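7.4 Perte de prise et glissement d'outil pendant le balayage à deux bras

Le balayage d'une surface souple est l'une des plus belles démonstrations de coordination que l'on puisse obtenir avec la plateforme Brenura, et aussi l'une de celles qui mettent le plus vite en évidence un mauvais réglage de pince ! Suivez cette section si l'un des messages ci-dessous s'affiche dans la console Nestbridge :

E-165 : glissement détecté, pince gauche
E-282 : effort de contact trop élevé, bras droit
E-673 : écart de position entre les deux outils

Les codes E-165 et E-673 arrivent souvent ensemble. La pelle pivote légèrement entre les doigts, le bras droit continue sa course vers une position qui n'est plus la bonne, et la brosse passe à côté de l'ouverture. Traitez toujours E-165 en premier.

ATTENTION — Un outil mal serré peut être éjecté lors d'un mouvement rapide. Restez hors de portée des deux bras tant que la console n'indique pas « Arrêt confirmé ». Ne rattrapez jamais un outil qui tombe.

ATTENTION — L'ouverture des pinces n'est pas automatique après un défaut. Les doigts restent serrés, même moteurs de bras coupés.

Mise en sécurité

1. Appuyez sur l'arrêt d'urgence et attendez la confirmation à l'écran.
2. Dégagez le sol autour des pieds du robot. Repérez les câbles qui y passent avant de vous approcher.
3. Soutenez la pelle d'une main, puis choisissez Pinces > Libération manuelle > Gauche.
4. Répétez l'opération à droite pour la brosse.

Contrôle des doigts

5. Essuyez les patins avec un chiffon sec non pelucheux. N'utilisez pas d'alcool.
6. Examinez leur surface. Un patin lustré, fendu ou décollé dans un angle doit être remplacé (voir 9.2).
7. Vérifiez que le câble de chaque poignet garde du mou sur toute la rotation. Un câble tendu fausse la mesure d'effort et peut suffire à déclencher E-282.

Reprise des outils

8. Présentez le bord arrière de la pelle bien à plat entre les doigts gauches, puis lancez Serrage assisté. La jauge doit atteindre 97 %. En dessous, desserrez et recommencez : la plupart du temps, la pelle est simplement de travers.
9. Placez le manche de la brosse dans la pince droite. Si le manche est lisse, un habillage antidérapant change vraiment tout. Nous l'avons adopté sur nos propres bancs et nous ne reviendrions pas en arrière !
10. Ouvrez Outils > Recalage et laissez les deux bras amener les poils contre la lèvre de la pelle. Le mouvement est lent, profitez-en pour observer l'alignement.

Remarque : sur un matelas, choisissez le profil Surface souple. Avec le profil Table, le robot cherche un appui rigide, enfonce la pelle dans le matelassage et s'arrête presque à coup sûr sur E-282.

Essai de validation

11. Réglez la vitesse sur Lente et lancez un seul passage.
12. Surveillez le point de rencontre des deux outils. Les poils doivent toucher la lèvre sans la repousser.
13. Si aucun code ne s'affiche, revenez à la vitesse normale et relancez le programme complet.

Si E-673 persiste après deux recalages, n'augmentez pas la tolérance d'écart pour faire disparaître le message. Exportez le journal et transmettez-le au support Hendricks, en précisant le profil de surface et le modèle de brosse. Les unités équipées du poignet Bokcombe ont leur propre procédure de recalage, décrite en 7.6.

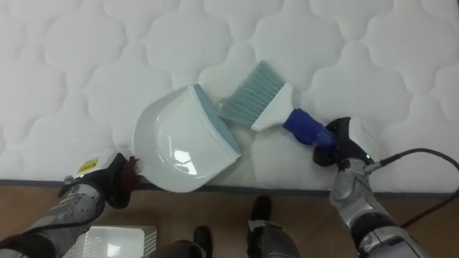
Fig. 7-3 — Brosse et pelle au contact sur un matelas : les poils touchent la lèvre de la pelle.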